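2024-08-26

Back at Ellery after the weekend. The bus from Distbridge was late again and I walked the last stretch from the mill, so I had wet shoes by the time I got in. Mail was mostly catalogs. One letter from the county about the well permit, which I have put on the shelf and will read tomorrow.

The choir business is taking up more of my head than it should. We have 2 rehearsals before the September concert and the altos still come in flat after the key change. I sat next to Ruth on Thursday and could hear her reaching for the note a beat behind everyone else, and then I started doing it too. Bastian Görtz stopped us three times on the same page. He is patient about it, but he had his coat on by the end and was conducting with his scarf in his hand.

He wants to add the Zuraneck setting as a closer. I like the piece. I do not think we can learn it. It splits into eight parts for the last page and on a good night we have five tenors. I told him so on the phone this evening and he said he would think about cutting the last page, then talked for half an hour about why it should not be cut.
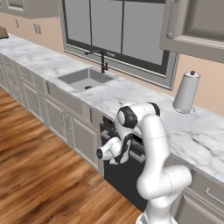 Practiced from five until nearly seven. I did the slow scales first, then the middle section of the Zuraneck with the recording turned low, then just my own line with nothing under it. The breath marks in my copy are wrong – whoever had it before me wrote them in pen, and they fall in the middle of words. I have been standing in the kitchen to sing, with the music propped against the bread box, and what I would like is a counter as long as the one in the picture, with the marble pattern, so that all eleven pages could go down side by side and I would never have to turn one. As it is I turn at the worst place every time and lose the entry. I may copy out the four bars after the turn and tape them to the bottom of page six.

Skellbridge hall has been confirmed for the concert. It seats 363 and last year we sold 139 tickets, so it is going to look thin unless people sit toward the front. I offered to put up posters along the main street and at the library. The printer wants the wording by Friday. I still have to ask whether we are charging for children.

Supper was soup from the freezer and the end of the rye loaf. Called Mother at eight. Her knee is better, and she has been out as far as the gate. She asked what we were singing and I hummed her some of it over the phone, and she said it sounded sad. It is supposed to be a harvest song.

Rain on and off since four. I brought the tomatoes in off the porch, the green ones too, and laid them on newspaper in the back room. Need to buy tape, lamp oil and stamps.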